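Desk Waste and Liners, Second Progress Report
To: Schmieder Small Grants
From: Ezequiel Aguirre, Office Services, Oremach

When we applied for this grant, I wrote that the Clistine building had "an uneven waste stream at desk level." I was proud of that sentence. It meant that people were putting yogurt in the paper baskets, and it got us $1,367, so I stand by it.

You asked for a report at the halfway mark, covering what has been bought, what has changed, and what we would do differently. I'll take them in that order and try to keep the adjectives down.

What has been bought

Pedal bins, liners, labels. We kept the small mesh wastebaskets we already had. There are 11 of them on the two floors in the project, and I know the number because I have washed every one. Mesh is a fine material for paper and a terrible one for soup. Before the project they had no liners at all, on the theory (mine, from a previous budget) that office trash is dry. Office trash is dry until about lunch.

The liners are a translucent light blue and come from Valis. I had asked for clear. Clear was on back order until a month the supplier declined to name, and blue was on the shelf, so we are blue. Opinions were expressed. One team felt the blue made the place look like a clinic, and another wanted to know if blue meant recycling. It doesn't. It means blue was in stock. We have put this on the wall by the copier in slightly more polite language.

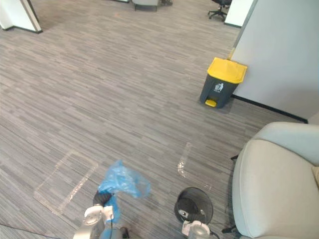 Mesh wastebasket, blue bag, and the yellow-lidded pedal bin against the partition.

The pedal bins have dark gray bodies and yellow lids, and I can report that a yellow lid gets noticed. People who walked past the old gray bin for years now steer toward this one with a banana peel held out in front of them. The pedal is yellow too. We had one request for a quieter lid and one for a bin that "feels more like us," which I have filed.

What has changed

The main change is that food goes in the pedal bins and paper goes in the mesh baskets, most of the time, on most of the floor. Our cleaning contractor used to leave notes. The notes have become shorter and now contain fewer underlined words. I count this as an outcome even though there was no box for it on your form.

We also ran the short staff survey you asked for. We got 62 replies, a number that amazed me until I saw that many of them were about the thermostat. Of the ones that dealt with waste, the most common comment was that the liners are hard to open. I agree with this comment. I have stood at a desk with a fresh liner, rubbing the wrong end between finger and thumb for what felt like a fiscal quarter. If the grant had a line for dignity we would be overspent on it.

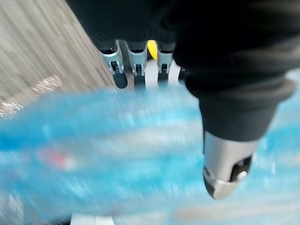 Page last changed: March, 4:10 p.m. (E. Aguirre; fixed liner sizes)

On sizes, I owe you a correction. The first report said one liner would fit both the baskets and the pedal bins. The catalog said this as well, so I had company. In practice the big liner goes into a mesh basket the way a duvet goes into a pillowcase. It swells up over the rim and then slides down inside the minute anything heavier than a receipt lands on it. We have since ordered a smaller size for the baskets and kept the large ones for the pedal bins. The leftover large liners have found work in the supply closet, where they are covering things I had been meaning to cover.

The rule on changing them is now as follows. Baskets are emptied when they need it, and the liner stays put unless it is dirty. Pedal bins get a new liner every evening. The earlier rule was a new liner everywhere every evening, and it had us carefully throwing away clean plastic with one sticky note in the bottom. I did not enjoy reading my own purchase history that month.

The carpet

Your first-round feedback asked whether spills were being tracked. They are, by me, with a spray bottle. The carpet tiles are gray with a fine streaky pattern, and whoever chose them understood offices very well. Coffee vanishes into them. You only find it with your socks. Since the baskets got liners I have lifted no tiles for cleaning, against several last year, and the stack of spares can go on being a shelf for the label printer.

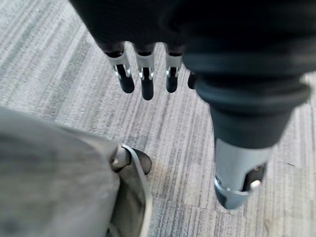

The gray carpet tiles.

What we would do differently

Order one roll of anything before ordering a case of it. Label the bins on the day they arrive. Ours stood unlabeled through their first afternoon, during which they were used as an umbrella stand, and one person in accounts still hasn't adjusted.

I would also have asked the cleaners earlier. They knew the liner size was wrong from looking at the box.

Money

Spending is inside the grant. What remains is set aside for the second order of small liners and for replacement labels, as people pick at the corners while they are on the phone. I am not requesting more. I may ask to move a little from "signage" to "supplies," a request I'll send on the proper form once I have located it.

Next report comes at the end of the project. I expect it to be shorter.

Comments (3)

lorna_4th_floor: When do we get the yellow lids? We still have the cardboard box.

D.P.: Can confirm re: socks.

deskbythewindow: the thermostat comments were serious, by the way

This site uses cookies to remember your settings. Accept | Manage choices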